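13 May 2018

Equipment wish list, second go. The first version was on the whiteboard and got wiped, so it's going in the book this time and I'd be grateful if everyone scribbled their objections here instead of telling me at the kettle.

We've got money for one decent purchase before the November round, plus a bit for odds and ends. The Lilten quote for a second gripper came back with a lead time of 21 days, which I can live with, but they want the spare finger set ordered separately (of course they do!). Bustamante will do gripper and fingers together and throw in the mounting plate, only their quote runs out before our next order goes in. I've emailed to ask if they'll hold it. My vote is Bustamante if they say yes.

Drawer task is still the one I'm budgeting around, as it's the one everybody wants to show off and it's hard on the fingers.
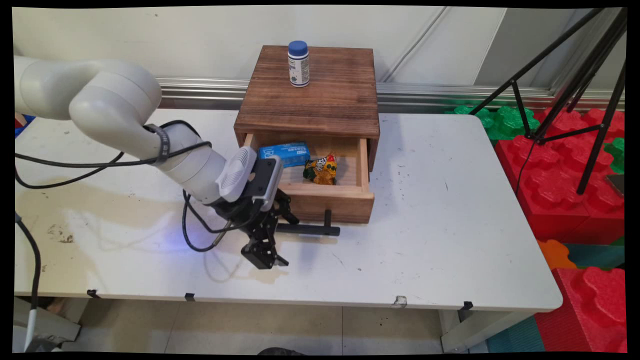 Arm at the drawer cabinet, bottle on top, box and snack packet in the drawer.

Cables are next. I want a proper dress pack for the arm, something that follows the joints, in place of a strap near the wrist and a loop hanging beside the gripper. Grerberg list one that should fit, but I need to measure the forearm before I trust their chart. If it doesn't fit I'll get 3 metres of spiral wrap and some better straps and we'll call it done for this year.

Tabletop: it's scuffed and smudgy and I'd love a new one, but I reckon a matte overlay would do us for a fraction of the price. Deltetex sell the sheet by the metre and 2 metres would cover it with some left over for mucking up the first cut. Colour to be argued about. I'm leaning grey, though that means redoing the background shots, so speak up now if you hate the idea.

Small stuff, all going on the one order:
40 cable clips, black
2 handles for the cabinet, same bar shape as the current one
another small cabinet if the hardware shop still stocks them

Not buying: a second arm. I know, I know. I did the sums again and we'd have nothing left for servicing, and I'd sooner have one arm that's looked after.

Still to do: measure forearm, chase Bustamante, get a delivery price out of Deltetex.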